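이번 달 부엌 편지: 유자청이 떨어진 뒤의 이야기

2월 소식지가 늦었습니다. 겨울 내내 유자청을 퍼마시다가 마지막 병 바닥을 긁은 날, 아 이제 뭘 먹고 사나 하는 심정으로 시장에 나갔거든요. 그런데 과일 가게 앞에 감귤류가 어찌나 많이 나와 있던지, 장바구니가 터지게 담아 오고 말았어요. 덕분에 원래 쓰려던 된장 이야기는 다음 호로 밀렸습니다. 된장 기다리신 분들 죄송해요!

저는 껍질을 못 버리는 사람입니다. 귤이든 자몽이든 알맹이만 쏙 먹고 껍질을 쓰레기통에 넣으려면 손이 안 떨어져요. 어릴 때 할머니가 귤껍질을 신문지에 널어 말리셨는데, 방바닥이 뜨끈해서 이틀이면 바삭해졌지요. 그 냄새가 저한테는 겨울 냄새예요. 요즘 집은 바닥이 그만큼 뜨겁지 않아서 한참 걸립니다. 중간에 한 번씩 뒤집어 줘야 하고, 잊어버리면 밑에 깔린 것부터 눅눅해져요. (작년에 한 소쿠리를 그렇게 날렸습니다. 아직도 아까워요.)

그래서 올해는 말리기를 포기하고 설탕 조림으로 갔어요. 껍질이 두꺼운 과일일수록 조림이 맛있다는 걸 가르쳐 준 사람은 예전 이웃 다그마르 블체크 씨입니다. 그분은 오렌지 껍질을 손가락 굵기로 큼직하게 썰어서 졸였어요. 저는 처음에 채 썰듯이 가늘게 썰었다가 냄비 안에서 다 흐물흐물해졌고요. 굵게 써세요, 꼭이요.
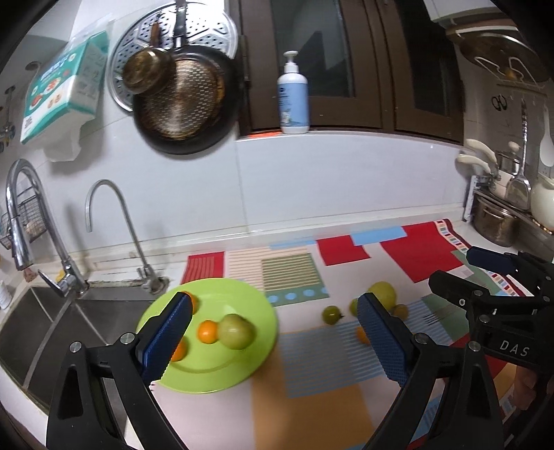 조림을 담아 내는 그릇 이야기도 좀 할게요. 저는 오랫동안 흰 그릇만 고집했어요. 음식이 제일 돋보인다고들 하니까요. 그런데 설탕에 졸인 껍질은 색이 순해서 흰 그릇에 올리면 영 심심해 보입니다. 조리대에 놓인 저 동그란 연둣빛 접시처럼 쨍한 색이 오히려 잘 어울리더라고요. 라임색 위에 노란 껍질을 올린다고 상상해 보세요, 벌써 봄 같지 않나요? 색 그릇을 세트로 다 갖출 필요는 없고 한 장만 있어도 상차림 기분이 확 달라집니다. 저도 짝이 안 맞는 접시를 한 장씩 모으는 중인데, 찬장이 점점 시끄러워지고 있어요. 남편은 어지럽다고 하지만 저는 좋습니다.

이제 만드는 법입니다. 지난번에 양을 대충 적었다가 항의를 꽤 받아서 이번에는 저울을 꺼냈어요.

껍질 200그램이면 설탕도 200그램, 같은 양으로 맞춥니다. 물은 처음에 100밀리리터만 넣고 모자라면 한두 숟갈씩 더하세요. 껍질은 굵은 소금으로 문질러 씻은 다음, 하얀 속을 반쯤 저며 냅니다. 다 저며 내면 질겨지고 그대로 두면 써요. 그다음 찬물에 담가 불에 올려 끓으면 물을 버리기를 세 번 합니다. 두 번만 해도 되지 않느냐고 물으시는 분이 꼭 계신데, 쌉쌀한 걸 좋아하시면 두 번도 괜찮아요. 저희 집은 세 번입니다.

쓴 물을 뺀 껍질에 설탕과 물을 넣고 약한 불에서 천천히 졸이세요. 뚜껑은 덮지 말고요. 자주 휘저으면 설탕이 하얗게 굳어 버리니 냄비를 살살 흔드는 정도가 좋습니다. 껍질 가장자리가 투명해지고 시럽이 숟가락에 걸쭉하게 묻으면 불을 끄고, 하나씩 건져서 망에 널어 하룻밤 둡니다. 저는 저녁 설거지 끝내고 시작해서 밤 11시쯤 널어 두고 자요. 아침에 일어나면 부엌에 향이 꽉 차 있어서 커피 내릴 맛이 납니다.

냄비에 남은 시럽은 절대 버리지 마세요! 탄산수에 타 마셔도 되고 요구르트에 끼얹어도 됩니다. 저는 식초를 조금 섞어 양배추 샐러드에 뿌려 먹었는데 이게 이번 달 제일 큰 수확이었어요. 다만 냉장고에서 오래 두면 알갱이가 생기니까 작은 병에 나눠 담아 얼른 드세요.

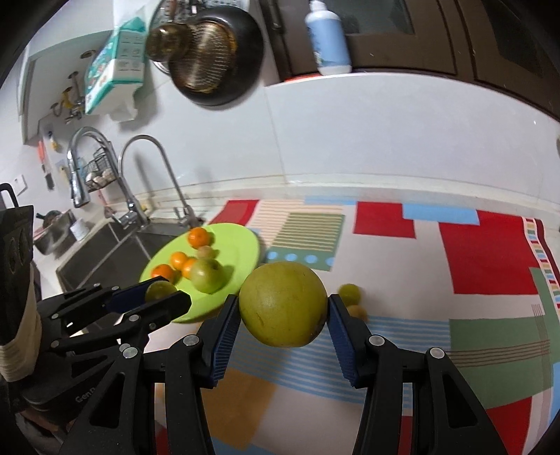 노란빛 도는 연두색의 큼직한 감귤류 과일, 그 왼쪽에는 작고 동그란 초록 열매.

큰 과일 고르는 법을 물어보신 분들이 계셨지요. 저는 일단 들어 봅니다. 비슷한 크기 둘을 양손에 하나씩 들고 묵직한 쪽을 고르면 속이 촉촉할 때가 많았어요. 겉에 얼룩이 조금 있거나 살짝 멍든 것은 크게 신경 안 씁니다. 어차피 껍질을 손질할 때 그 부분만 도려내면 되니까요. 대신 꼭지 쪽이 물렁한 것은 내려놓으세요. 포멜로처럼 속껍질이 두툼한 과일은 알맹이를 꺼내는 데 힘이 좀 듭니다. 위아래를 잘라 내고 세로로 칼집을 넣은 뒤, 엄지손가락을 껍질과 속살 사이에 밀어 넣어 벌리세요. 손톱 밑이 하루 종일 향긋해지는 건 덤입니다.

알맹이는 그냥 먹어도 좋지만 저는 요즘 새우랑 무쳐 먹어요. 속껍질을 벗겨 손으로 툭툭 뜯은 과육에 데친 새우, 얇게 썬 적양파, 고수, 그리고 피시소스와 라임즙을 넣고 버무립니다. 고수가 싫으시면 깻잎도 잘 맞아요. 땅콩을 굵게 부숴서 올리면 손님상에도 낼 만합니다. 미리 무쳐 두면 물이 흥건해지니 먹기 직전에 섞으시고요.

독자 편지도 하나 소개할게요. 마투시 루카치 님이 지난 호 무말랭이를 보고 만들어 보셨는데 베란다 새들이 절반을 물어 갔다고 하네요. 양파망을 씌우시면 됩니다. 저도 그렇게 해결했어요. 답장이 늦어서 새들만 배불렀겠네요, 미안합니다.

다음 호에는 정말로 된장 이야기를 합니다. 메주 띄우는 이야기까지는 못 가고, 산 된장을 맛있게 늘려 먹는 법부터 시작하려고 해요. 집에서 된장에 섞어 두는 재료가 있으시면 답장으로 알려 주세요. 삶은 콩, 보리밥, 고추씨까지는 제가 해 봤습니다.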